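Home Explore Notifications Lists Profile More

Vilho Valtonen
Sun 8 March

Spent the morning reading the Hovatstead home robot announcement so you don't have to. Thread, and it's a grumpy one.

The pitch: a Drelus arm that "takes over the bathroom." Sounds great. I hate cleaning the bathroom. I would pay good money never to do it again.

So what does "takes over the bathroom" mean? Mostly it means clearing the lid of the toilet tank. Picking up the stuff that collects up there and putting it somewhere else. In simulation.

I'm not knocking simulation. You can run the same job 3000 times overnight and break nothing. But my bathroom has a door that sticks and a rug that slides, and I'd want to see what those do to the numbers.

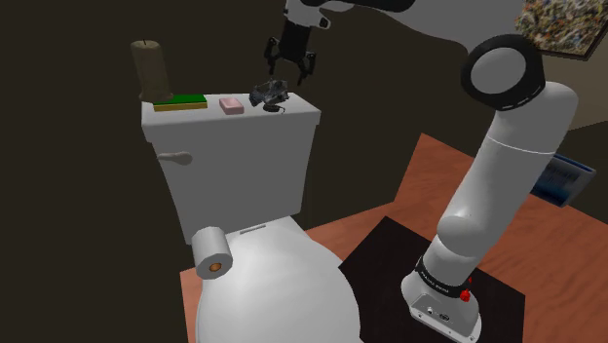

Think about what a person does before cleaning in there. You grab everything off the tank, two things per hand, dump it in the sink, wipe, put it back. I timed myself in December – 30 seconds, and I was on the phone.

A soap bar and a sponge ask for completely different grips. Wet soap is a nightmare even for me. Squeeze a sponge like you'd squeeze a candle and you've got water down the wall. Does the announcement say whether anything in the test was wet? It does not.

They claim 70 percent success at moving an object where it was told to go. Fine, that's real progress, and I know people who worked hard on this stuff. Now picture a house guest who drops three out of ten things next to an open toilet.

Also, an arm bolted in one spot next to the toilet is a strange idea of help. Where do my knees go?

Somebody at Leinonen (they do shop-floor arms, parts into trays, all day long) told me their line works because every tray is in the same place every time. Nobody's bathroom is like that. Mine isn't the same from breakfast to lunch.

Same story with the Tollen shelf stocker a while back. Nice video. Then the store changed the size of the cereal boxes and a kid with a cart finished the aisle.

What I'd like to see: one real bathroom, family of four, 2000 pickups, no resets by hand, and every failure posted. Including the ones that went in the bowl.

To the person asking: yes, I'd still try one. If Hovatstead wants to send it over, the tank lid is all theirs. I'm keeping my brush, though – not one word in there about scrubbing.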